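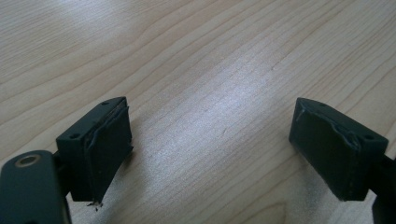 HOME & KEEPSAKES

Looking after old papers and family history finds at home

19 Jun 2018
By Tove Briem

Most of the local history I get asked about is sitting in a drawer. Ship passenger lists, a school program, letters from an uncle who worked on the Tamier, a newspaper saved from the day a harbor opened. The paper is often in better shape than people expect. It gets damaged when someone finally takes it out and tries to tidy it up.

Before you start

Clear a table and wipe it with a barely damp cloth. Let it dry all the way. Keep drinks in another room. Wash your hands with plain soap and dry them well, and skip the hand cream until you are done for the day. Clean bare hands are fine for letters and newspapers. Put on nitrile gloves for photographs, negatives and anything metal. I don't use cotton gloves on paper. They catch on torn edges and you can't feel what you are doing.

If a box has come in from a cold garage or attic, leave it closed in the room for 24 hours. Opening it right away lets moisture from the warm air settle on the contents.

Write down the order things were in before you take them out. A bundle tied together was probably tied together for a reason, and two undated letters can sometimes be dated by what was lying on either side of them. Take a quick phone picture of each layer if you don't feel like writing.

Flattening folds and rolls

Do not iron anything. Unfold the sheet as far as it will go without force, put a piece of clean blotting paper above and below it, and lay a board and a few books on top. Check it after a day. Thick paper that has been rolled up for decades can take a week or two.
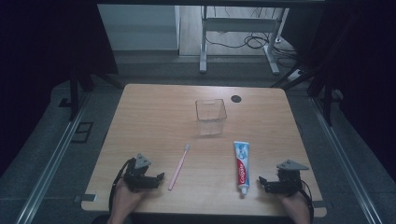
If it still springs back after that, it needs humidity, and this is where you want to go slowly. Put the roll in a plastic storage bin, on a rack, with a damp sponge underneath in a saucer. Close the lid and look in every hour. The paper should relax. It should never touch the sponge or feel wet. Leave out anything with watercolor, red ink or purple pencil, all of which can run, and leave out photographs too.

Tape, clips and pins

Take off rubber bands first. If one has gone hard and stuck, cut it beside the stuck part and leave that bit where it is.

For a rusty paper clip, slide a strip of polyester film under it on both sides, hold the long loop down, and bend the short loop up until the paper is free. Pulling it straight off takes a piece of the page with it.

Old tape stays. Lighter fluid, hair dryers and freezer tricks all come up in the mail I get, and I have seen what each of them does to newsprint. If the tape has dropped off by itself, keep the loose piece in an envelope with the page number on it.
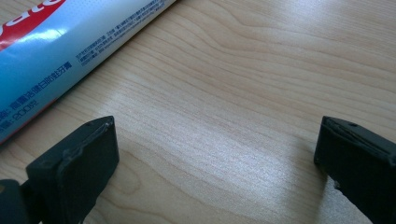
Cletus Okafor wrote in to disagree with me about lamination. His family had a harbor map laminated years ago, he says, and it has hung in a hallway and been read by every child in the house, where it would otherwise have stayed in a tube. I see the point. I would still scan the map, print a copy and laminate the copy. Heat lamination can't be undone at home, and the adhesive goes on aging in there with the paper.

Dust and surface dirt

Paper wants a wide, very soft brush, the kind sold for watercolor washes. Work from the middle of the sheet outward, in one direction, and hold the sheet down with your other hand. Stop short of any tear.

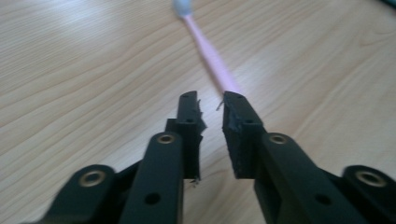 Books, boxes and trunks collect dirt in different places from loose sheets. On a book, hold it shut tight and brush the top edge away from the spine. On a trunk, the trouble is in the hinges and along the studs, and a soft brush just skates over it. A cheap toothbrush does that job well, and one with a long handle, like the pink one on the table, reaches into the back corners. Use it dry. Keep it away from leather that is turning to red powder, and mark the handle so it never gets near the letters.

Writing things down

Names go on the back of a photograph in soft pencil, lightly, close to the edge. Put the photo face down on glass or a hard, smooth board first. If the back is too slick for pencil, write on the sleeve before you put the photo in it.

Put down what you know and how you know it. "Steinar Eskildsen, Skov landing, told to me by Svend Hviid" is much more useful in fifty years than a name alone. If you are guessing at a year, put a question mark after it.

Where to keep it all

A shelf in a bedroom closet on an inside wall is better than any attic or basement. Use acid-free folders and boxes, and keep newspapers apart from everything else, as they stain whatever they touch. Fill a box so that the folders stand up by themselves but you can still get a hand in. Check once a year for silverfish and for any musty smell. I do mine in December, when the heating is on and the boxes are out anyway.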